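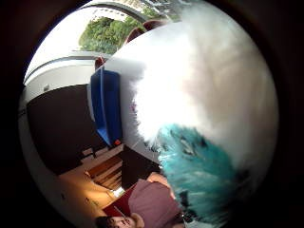
Wed 12 January

Second semester registration opened at 7 a.m. and the portal at Votska froze four minutes later. I had 11 credits locked in and needed one more course to stay full time. The statistics section I wanted had 27 seats, all taken by the time the page came back.

The waitlist works like this. Your place is set by the time stamp on your request, but seniors get moved ahead of everyone else on the first night. I went in at third and woke up at ninth. Adwoa Eshun in the advising office told me to sit in on the first two classes anyway and bring a paper add form, which the instructor can sign after the drop deadline.

So I sat in. The room is Owusu 218, third floor, no elevator on that side of the building. Professor Fankhauser handed out the syllabus and went over the grading — homework is 30 percent, two midterms, one final, no makeup exams. My roommate Demyd took the same course in August and still has his notes, minus the chapter on sampling.

She signed the form on Monday. The registrar wanted a second signature from the department, in Owusu 207, open until noon. I got there at 11:40. My schedule now shows 15 credits and a lab that ends ten minutes before dinner closes.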